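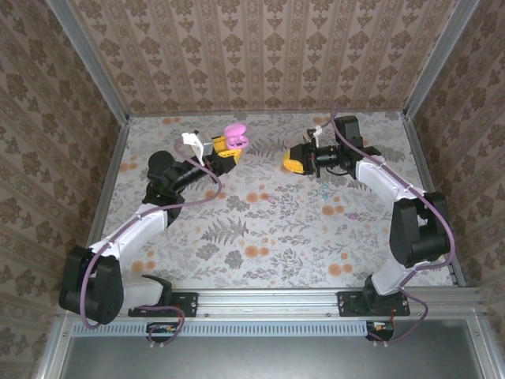

小空间壁纸与垫面：常见问题

常有朋友写信来，问柜格、壁龛、展示箱这类三面有墙的小地方怎么贴壁纸、怎么铺底面。来信多了，回信难免重复，我们就把问得最多的几个收在这一页。写得啰嗦了些，您挑自己需要的看就好，剩下的等真动手那天再翻也不迟。

米色大马士革纹会不会太老气？

这个问题几乎每周都有人问。我的看法是，大马士革纹贴满一整间客厅，确实需要一点胆量，可放进一个小小的三面围合里，它反倒很安静。米色底子柔和，花纹和底色又接近，远看就是一层淡淡的肌理，走近了才看得出卷草和花瓣。担心的话，先要一张小样，用纸胶带粘在最里面那面墙上，早晚各看一次，过几天还喜欢，再下单。

墙上有花纹，底面还能用碎花吗？

能，而且挺好看的！要留意的是两种花纹的深浅和大小。墙面用米色，底面就可以选浅灰的花卉纹，一暖一冷，分得清上下，又不至于打架。最怕的是两边颜色一样、花也一样大，看久了眼睛会累，连墙角在哪里都要找一找。真拿不定主意，就让底面再淡一点。

三面墙应该先贴哪一面？

先贴后墙，再贴左右两侧。后墙是正对着人的，花纹要居中，所以请先量出中线，用铅笔轻轻画一道，从中间往两边抹。后墙的纸在左右各多留一小条，折到侧墙上压平，侧墙的纸再齐着墙角盖上去，这样即使日后纸略微收缩，也不会露出一道白缝。我们店里的Lungile Mnguni习惯把侧墙的纸先干着比一遍，对好花再上胶，动作慢，但她很少返工。

侧墙和后墙的花对不齐怎么办？

说句宽心的话，墙角处差一点点，其实看不太出来。请优先对准与视线平齐的那一段，上下两头有出入就随它去。若是差得明显，可以把侧墙的纸整张往上或往下挪，不要硬拉，湿纸拉长了，干后多半会翘。

一份要买多少？

Jirnwood小幅壁纸按张卖，每张99元，长143厘米。请把三面墙的宽度加起来，再加上折角和对花的余量。花纹大的款式余量要多留些，剪坏一张再补，批次不同，颜色可能会有细微差别。Uto垫面是另外计价的，页面上有尺寸表，下单前麻烦对一对。

底面要不要粘死？

看您打算怎么用。只是摆摆东西，四角各贴一小块双面胶就够了，以后想换也方便。若是常在上面推来挪去，还是整面粘牢比较省心，从后墙往外一点点赶气泡，手边放一块干布。垫面的边缘我喜欢压在壁纸外侧，而不是塞进壁纸底下，清洁时不容易把墙纸带起来。

粉色的小物件放在里面会不会抢眼？

会抢眼，但这往往正是大家想要的。米色配浅灰，整体很素，放一件圆圆的粉色小东西，目光一下子就落过去了。Sorin Matei在Grube的小店里就这样陈列，底面上只留一件亮色，其余的都收进抽屉。我去看过，简简单单的，很耐看。要是您希望柜子里更热闹，也请让亮色之间隔开一些，别挤在一个角落里。

前沿开口的那一边怎么收？

开口处最容易磨，也最容易积灰。垫面裁到离前沿还差一线的位置，比裁得刚刚好更耐用，不会被袖口勾起来。如果前面有金属边条，请先把边条擦干净，再用直尺抵着下刀，刀片要新。壁纸的竖边也一样，齐着侧墙前缘裁断，往外翻折反而容易脏。

平时怎么打扫？

软毛刷，从上往下，墙角多刷两下。壁纸表面可以用微潮的布轻轻按，请不要来回搓，更不要喷清洁剂。浅灰花纹的垫面不太显灰，这是优点也是缺点，常常想不起来该擦了，我自己是每个星期三顺手擦一回。沾了指印，用一点温水就好，擦完敞着晾干再往里放东西。

贴好以后有小气泡，要紧吗？

先别急，放一夜再看。小气泡大多会随着胶水变干自己平下去。第二天还在的，用细针在花纹深一点的地方扎个小孔，拿指腹从四周往中间推，位置选得好，针孔几乎看不见。若是整片鼓起来，就要揭开重新上胶，请从最近的那条边开始，慢慢来。

照着做还是不顺手，可以找谁？

请写信给Marcelino Toledo，他管售后，信里最好附上三面墙各自的宽和高，还有花纹编号。编号印在包装背面，大马士革米色是383号。五月来信会多一些，回得慢了请您多担待。

想退换怎么办？

没有裁开的整张壁纸都可以退换，裁过的就没办法了，还请谅解。垫面如果收到时有折痕，先平铺两天，压几本厚书，多数能恢复平整；恢复不了的，来信告诉我们，我们给您换一张。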